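Steamed buns, plain white worktop, Flelstead, August 2002

I have been told for years that a plug-in steamer makes a better bun than a pan with a rack in it. The Trelar leaflet says so on the front, and again on the back in bigger letters. I bought one anyway, second-hand. Make up your own mind. I haven't entirely made up mine.

The buns are the pleated sort, from the Pacheco recipe, which asks for 300 g of plain flour. I needed 305 to stop it sticking to my hands, and I doubt anyone's scales at home would settle the matter.

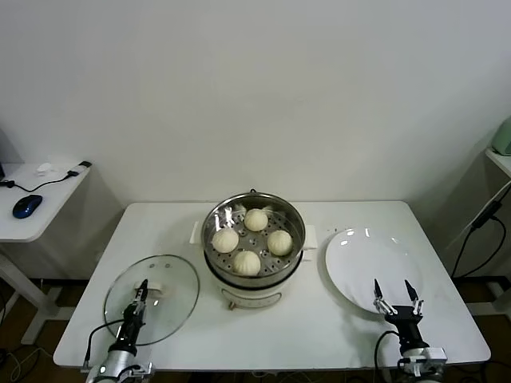
Spacing is where the leaflet and I part company. It claims you can fill the basket as tightly as you please. Try that with a proved dough and you will be peeling one bun off the next. Leave a gap in the middle, put up with a smaller batch, and don't be talked into a second layer. The plate wants to be a big one as well, as a bun set down on top of another leaves half its skin behind.

The lid is glass, supposedly so that you can watch the cooking. In my experience you watch fog for a quarter of an hour and then lift it to look, like everybody else. I also have my doubts about that knob – the one on my old Landon saucepan lid worked loose inside a year, and it looked every bit as solid in the shop.
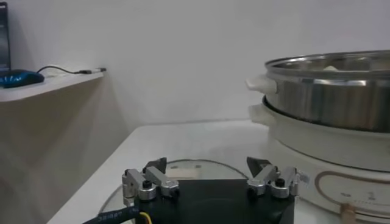

The glass lid laid flat on the table, with the steamer to the right.

Now the holes. Most steamer baskets have them and most recipes ignore them. Dough will find its way into any hole you give it, and scrubbing it out afterwards is a dull job. Squares of baking paper help. The leaflet recommends a set of liners, sold separately of course.

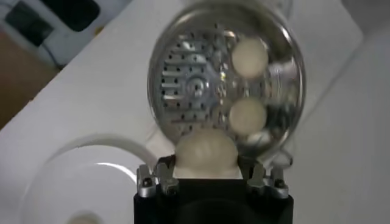 Pick them up from the sides, low down, and don't squeeze. The tops mark easily and a dent made at this stage tends to stay. I'm told that a wet hand cures this. It has never cured it for me, though a bit of flour does some good.

The full recipe is on page 326 of the old binder, and I'll type it up when I've tried it again in the pan. Give the buns 5 minutes with the lid off before you eat one. Some people say ten, but I have yet to taste any difference.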